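Section 4. Running the open day demo (processor lift, station 2)

For whoever is on station 2 when the visitors come through. Read before, not during. Last changed 30 October 2021 after the rehearsal. Questions to Narendra Grewal, or Nélida Bravo if it's the arm itself.

4.1 Before doors open

1. Arm to home. Wait for it to stop, then check the gripper shuts cleanly on nothing.
2. PC case flat on the mat, lid off, mains lead out. Lead goes in the drawer, not on the bench.
3. Load the job called Mastier. Not Mastier old, that one is for the other case.
4. Speed to 30. It'll be at 80 if Stuken had the bench last. Put it down again.
5. Rope across at the yellow tape. Kids' line is the same line.

CAUTION: never reach into the case while the arm is live. Not even for a dropped screw. Stop, then reach.

Note: groups are 16 at most. Barrientos room holds the rest, they have the slides and the biscuits.

4.2 The lift

6. Say what is going to happen. One sentence, then go.
7. Press run. Keep your thumb by the stop button the whole time.
8. Arm pauses over the socket. Let it. People like to lean in at this point, let them, behind the rope.

Arm camera, station 2 bench.

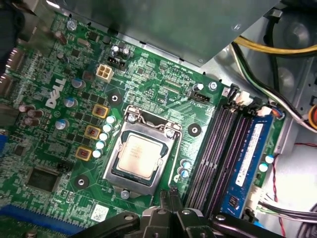
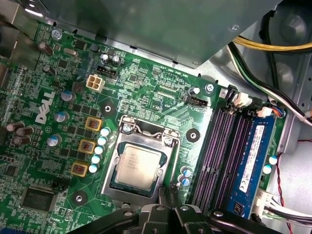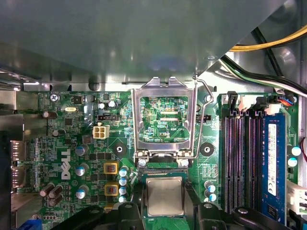

9. Talk them round the case while the arm is paused. Big screen shows the wrist camera, so point at the screen and keep your hands out. Start with something they can find for themselves, the white DELL lettering does nicely, then go across to the socket. With the metal bracket up and the chip between the fingers, stop and say the word "pins". The fine gold ones are in the dark bit just above the chip, and that is what all the slow movement is for. Then memory: one blue module, in the rightmost slot. Someone always asks if the arm can do memory as well. Answer is not today, ask in November.

10. Press continue. No talking over this bit, you need to watch.
11. Arm comes back to home by itself. If it stops short, leave it and see 4.3.

CAUTION: don't nudge the case once the job is loaded. A few milimetres is enough to put the fingers on the bracket. If somebody knocks the bench, press stop and redo step 3.

Note: grip force is set at 141 on the Stolell panel. Units are the panel's own, don't try to explain them to visitors. Don't change it either.

4.3 If it goes wrong

Chip slips: stop. Tell the group you're resetting. Chip comes out with the vacuum pen, edges only, never fingers. Look at the contacts with the lamp before anything goes back in. Bent one, demo over, put the card up.

Lever in the way: stop, arm home, move lever by hand, start from step 7.

Camera picture freezes: the arm does not care, but you do. Stop anyway. Unplug the screen end of the cable, count to five, plug in agian.

Arm beeps twice: joint limit. Case is in the wrong place. Back to step 2.

Anything else: stop and shout for Nélida. She is at station 3 until lunch, then at the front desk.

4.4 Between groups

12. Arm home, stop button in.
13. Bracket down, gently. Lever last.
14. Wipe the rope side of the bench.
15. Group number on the clipboard, plus any stops and why. "Beeped" is not a reason, write which step.

Note: if two groups turn up together, run it twice. Second lot waits by the coat rail.

4.5 End of day

Arm home, power off at the panel, then at the wall. Chip in its plastic tray with the lid clicked shut. Lid back on the case, two screws will do. Clipboard to Narendra's pigeonhole. Key back on the hook by the door.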